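Thread: Speed limits at shared benches

rmockus: Our Werberg cell handles boards and harnesses. House rule is arm stopped before any hand goes over the tray. Too strict?

sigita_l: Keep it. We had 2 near misses in June.

dariusS: I disagree — slow mode is fine if the risk assessment covers the gripper.

Comments (2)

rbite: Ours doesn't cover pinch points.

justinas: Then stop the arm.
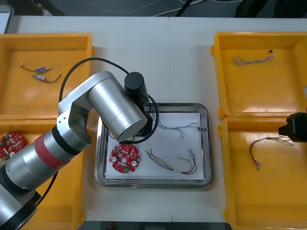

Who signs off when the gripper is changed?

Whoever owns the risk assessment, before the next shift.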